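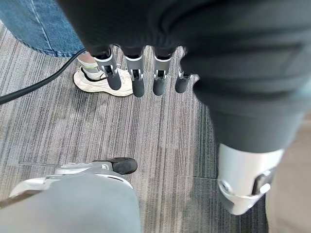
Minutes of the Users' Panel, November meeting

Held in the upstairs meeting room, 6.30 pm. 17 members present. Ekua Tsikata in the chair.

1. Minutes of the last meeting
Agreed, with one change. Item 4 should read "the panel has not been asked", where it says "the panel has not yet agreed".

2. Matters arising
The side door still sticks. The chair has reported it again.

3. Report back on the Gromora open day
Members who went to the open day on Saturday gave their account. The invitation had promised a full working demonstration of the Stikar machine, which Gromora would like to see tried in the day centre. Those who went were asked to stick to what they saw and leave out what was in the brochure.

The talk came first and lasted longer than the demonstration. The speaker used the word "companion" a good deal. Asked what the machine would do on an ordinary Tuesday, he said it would "support staff", and when asked which part of the job it would support he moved on to the next slide.

The machine was shown fetching a beaker from a low shelf and handing it over. It did this three times. On the second go the beaker was dropped and a member of Gromora's staff picked it up. The beaker was empty each time. A member asked to see it done with water in and was told that this was planned for a later stage.

Several members thought the hand itself was clever and said so. The fingers bend at the knuckle and have rubbery tips, and the grip looked gentle enough. Others felt that a gentle grip was the least one should expect and that the real test is a person who moves when they were not supposed to. All the visitors were asked to keep still during the handover.

The chair said she had put four questions to Gromora and had one proper answer:
Who switches it off if something goes wrong? (Any member of staff, by a button on the back.)
How many staff need to be in the room? (It "depends on the setting".)
What happens to the sound and pictures it records? (They will write to us.)
Has it been used for a full week anywhere? (There was a trial at Shukla House. No report was offered.)

A cable on the floor was also raised. Members who use frames or sticks would not want one trailing across the lounge, however short the trial.

There was some disagreement at this point. Two members felt the panel was being hard on a new thing and that people had said the same about the stairlift. The reply was that the stairlift had been tried with somebody sitting on it — and had come with a price. Gromora has given no price.

It was noted that 186 people had signed the visitors' sheet, and that this figure was already being quoted as a sign of local support. Members who signed did so to get a name badge. The chair will ask that it is not used in that way.

Agreed: the panel does not support a trial at present. It will look again once it has written answers and has seen the Shukla House report. 11 in favour, 2 against, 4 did not vote.

Action: Ekua Tsikata to write to Gromora.

4. Dotier booking system
Still double-booking the minibus. Paper list to stay up by the office until further notice.

5. Any other business
A request for decaf at meetings. Agreed.

Meeting closed at 8.10 pm. Next meeting at the usual time, in the downstairs room if the heating is mended.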